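# A morning with the washing-up cell at Flarstead

I had been promising Babita Dubey since March that I would come and see how her dish cell is looked after, and in the end it took a cancelled meeting and a cheap train to get me there.
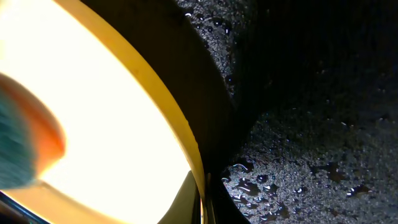 The invitation was for the morning shift, which begins earlier than I am used to, and I arrived with my coat buttoned wrongly and was handed a mug of tea before anyone asked my name. Flarstead is a small test kitchen attached to a much larger training kitchen, and the two share a back corridor, a goods lift and (I gathered) a long-running disagreement over shelf space. Babita looks after the cell, with Jacinto Serrano on the mechanical side and Zyanya Huerta doing most of the programming. They had set aside a couple of hours for me and ended up giving me nearly the whole day, for which I am very grateful!

I should say that I went expecting to hear about clever software. I did hear a bit about it, over lunch, but what filled my notebook was upkeep. The cell is one arm on a steel pedestal, bolted down beside a sink and worktop, and its job is to wash the pans and dishes that won't go through the machine next door. It has been running since last summer. The arm itself is a Parora, bought second-hand, and Jacinto talks about it the way my father used to talk about his old van -- with great loyalty and a list of faults.

The day starts with the wrist camera. It is a little thing and sits very near the gripper, so it gets the worst of everything. Zyanya wipes the lens with a dry cloth, then a damp one, then another dry one, and she won't let anybody hurry her. After that she looks at the live view with a pale dish in front of it and checks how much of it has gone to plain white. Bright crockery is a nuisance, it seems. If the exposure is set for the dish then the dark worktop vanishes, and if it is set for the worktop then the dish turns into a lamp. They have tried all sorts, including a sheet of baking paper taped over the overhead light, and have settled on letting the dish glow and finding it by its rim. A coloured rim makes her life a good deal easier. She told me she now judges crockery in cafés by this standard and I believe her, as I caught myself doing it on the way home.

Next comes the scrubbing pad. The pads are held in a sprung clip and pressed against the dish with a set force, and the force is the thing that wanders. Jacinto checks it every morning by having the arm lean on a kitchen scale. It should read the same on 10 presses in a row, and if it doesn't he takes the clip off and has a look at the spring, which gets clogged with soap more often than it wears out. A new pad is stiffer than an old one, so the press is reset whenever the pad is changed. There is a notebook on a string for writing this down. I leafed through it and found that most of the entries were in Babita's handwriting, including several addressed rather pointedly to her colleagues.

I was allowed to change a pad myself! It took me far too long and I put it in back to front, so that the clip wouldn't shut. Jacinto let me work this out on my own, very kindly looking out of the window while I did so.

Then there is the water. I hadn't thought about how much of the work is simply water getting where it shouldn't. The arm wears a sleeve, fastened at the wrist with a rubber cuff, and the cuff is the weak spot. Last autumn a slow leak got past it and into a connector, and the gripper began opening by itself partway through a wash. They lost 2 serving bowls and most of a week. Heriberto Tovar, who used to service bottling lines and comes in when something has them stumped, found the trouble by drying the connector with a hairdryer and watching the fault go away. The repair was a new connector, moved further up the arm, with the cable hung in a loop below it so that any drips run down to the bottom of the loop and fall off. He drew it for me on the back of a delivery note. It is the sort of thing my grandmother did with the kettle flex, though I expect for other reasons.

The cuff is now changed every 2,000 washes, whether or not it looks tired. Before that they went by eye, and Babita still has the old one in a drawer. It looked perfectly all right to me until she bent it back and showed me the split.

After lunch (a very good lentil pie from the training kitchen) Refugio Palacios came over from Terneck, who supplied the grippers. He had brought a box of fingertips in a softer rubber, under the name Mak, and there was a friendly argument about whether they would hold a soapy plate or just smear themselves over it. Fitting them meant taking out four small screws, cleaning the old thread glue off with a pick, and teaching the arm where its fingers now ended, for the new tips are a shade longer. Zyanya did the teaching by nudging the arm down to a metal post, over and over, while Refugio read out the numbers. I held the screws in a saucer and felt quite useful.

They finish at 4, with some 8 minutes of wiping down. The worktop is last, and is squeegeed towards the sink, and the sleeve is hung on a hook by the back door to air.

I have asked to come back once the new fingertips have had a month's use. Babita says I may, provided I bring biscuits and write up my own pad change in the notebook. If anyone else from our group would like to join me, do let me know, although the kitchen is narrow and three visitors would be a squeeze. The station is a short walk away, and the bakery opposite shuts at two.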